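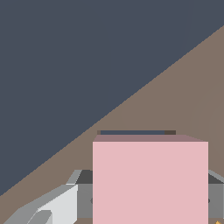 A pink block between the gripper sections, seen very close up in our simulator.

I have been helping with the after-school robotics club in Flumthorpe long enough to have heard the complaint many times over, usually from a kind parent holding a coat: when do they get to use a real robot? My answer, which I'm afraid tends to run on until the parking lot is empty, is that I'd happily let them spend the whole fall in the simulator.

Take our Tuesday group. They named their project Plondidero (don't ask me, I was only told how to spell it), and the job is to get a simulated arm to pick shapes off a plain brown table.
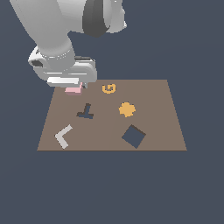
By November they had run 733 attempts, and they kept a log of every one, in which "dropped it again" appears more often than any other phrase. I can't think of a homework assignment that ever got that kind of patience out of them! On a real arm, with 2 hours a week and a line of kids waiting, each team might have managed 100 tries, and the shy ones would have had fewer.

Ruaridh Geddes, who runs the club over in Tennant, disagrees with me, and he makes a fair case. Children ought to hear a motor strain, he says, and learn that a screw works loose. I'd love that too, and if someone hands us the money I'll be first in line with a screwdriver. Until then, please let them keep their pretend table, and come look at the log when you pick them up.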